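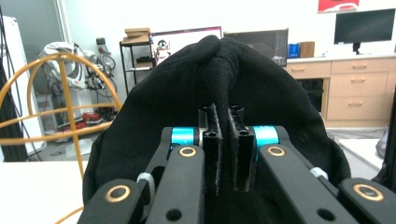

Gripper Two, black cloth, second fold. From the record of the Grarkard collection room.

STATEMENT CONCERNING THE BLACK CLOTH
A story

The following account was prepared by Canan Bayram, Senior Recorder, at the request of the Office of Examples, Grarkard. It was entered on 16/09/2022 and has not been revised.

1. The undersigned was employed at Grarkard to collect folds. The contract with Valdebenito called for 1,622 recorded examples of cloth being picked up, held, and set down, each to be made by a person working a hand-held gripper. The examples were to be passed to the learning system known in the building as Briltell. The undersigned had no part in the design of Briltell and makes no statement as to how it learned.

2. The collection team consisted of the undersigned, Demyd Onyshchenko, and Shireen Botha. Marietjie Joubert reviewed the recordings from the Gasgate office and returned them marked "accepted" or "declined." No third mark was provided for in the procedure, and this became important later.

3. An example was to begin with the jaws open and end with the jaws open. Between those two points the recorder was to take hold of the cloth once, lift it, and lay it down. The recorder was not to hesitate. Section 4 of the procedure defined hesitation as any pause in which the cloth was held and nothing was done with it. A recording that contained hesitation was to be declined.

4. Work began in April with towels. Towels presented no difficulty. The team went on to pillowcases and then to shirts, which were slower, and Mr. Onyshchenko requested and was granted a chair.

5. The black cloth came in a supply box sent over from Gasgate. It was on no packing list. Ms. Botha described it in the log as "garment or part of garment, soft, black," and the undersigned did not improve on this. It had no label. When lifted by the middle it stood up in a kind of tent, and when put down it took a long time to settle. Mr. Onyshchenko recorded with it first and had his work accepted without comment.

6. The undersigned took up the black cloth the next morning. The first fold was accepted. During the second, the undersigned closed the jaws, raised the cloth above the level of the table, and stopped.

7. The undersigned has been asked to give the reason. My mother, Judite Louro, took in sewing for most of her working life, and would pick up any dark cloth between two fingers and hold it in front of her before she decided what it was. She did this with coats left at the door. She did it with my school skirt. She did not look at the cloth while she held it so much as wait for it. I had not thought about this in years, and I was thinking about it then with my hand closed on the grip.

8. The pause lasted 56 seconds. The undersigned then laid the cloth down, opened the jaws, and saved the recording in error. The correct action would have been to discard it.

9. Ms. Joubert should have declined the recording. She has stated, and the undersigned accepts, that she watched it to the end and then watched it again. She has further stated that she found nothing wrong with it except that it was forbidden. She marked it "accepted" and went to lunch.

10. Briltell was trained on the full set over the summer. At the first demonstration, held at Gasgate before the representatives of Valdebenito, it folded towels, pillowcases, and shirts to the agreed standard. It was then offered a dark green scarf belonging to one of the visitors. It took hold of the scarf by the middle, raised it, and held it.

11. Those present did not agree on what followed. The visitor who owned the scarf believed the system had failed and reached for it. Mr. Onyshchenko, who was attending the equipment, asked her to wait. After a time the scarf was laid down and folded in three. The visitor reported that this was how she folded it at home. Mr. Onyshchenko has pointed out that there are not many ways to fold a scarf.

12. An inquiry was opened. It established that Briltell paused over dark cloth in around 70 of every hundred trials and over light cloth never. It established that the pauses were of different lengths and that no setting accounted for them. The recording of the black cloth was found, and the undersigned was called in.

13. The inquiry proposed that the recording be removed and the system trained again. The undersigned did not object. It was a plain breach of section 4, and the procedure exists so that one person's habits are not handed on as if they were part of the task. The undersigned had signed the procedure and had trained Ms. Botha in it.

14. Ms. Botha did object. Her objection is attached in full, and one paragraph is repeated with her permission: "We were told to show it how people pick up cloth. I went through my own recordings after the demonstration. I never pause in them, and I pause at home all the time. I stand at the dryer holding a sock. If the set has one example in it of a person picking up cloth, I think it is that one."

15. The inquiry thanked Ms. Botha and ordered the removal. It was carried out the same week. The second training used 1,621 examples and one blank entry, which was kept so that the numbering would not have to be changed.

16. The undersigned attended the second demonstration. Towels, pillowcases, and shirts were folded to the agreed standard. Valdebenito declared itself satisfied and signed for delivery. As the visitors were collecting their coats, the undersigned asked Mr. Onyshchenko to leave the equipment running, and placed the black cloth on the table.

17. Briltell took hold of it, raised it, and laid it down folded. There was no pause. The whole operation was over in less time than it takes to read this paragraph, and the fold was a good one.

18. The undersigned then asked for the older version to be loaded. Mr. Onyshchenko stated that he was not authorized to do so. He also stated that it would take two minutes, and that he had to see to the van.

19. The undersigned makes no report of what was observed while he was gone. The cloth has been returned to its box. It is requested that the box be entered on the inventory, under any description the Office thinks proper, and that it be kept at Grarkard.

Canan Bayram
Senior Recorder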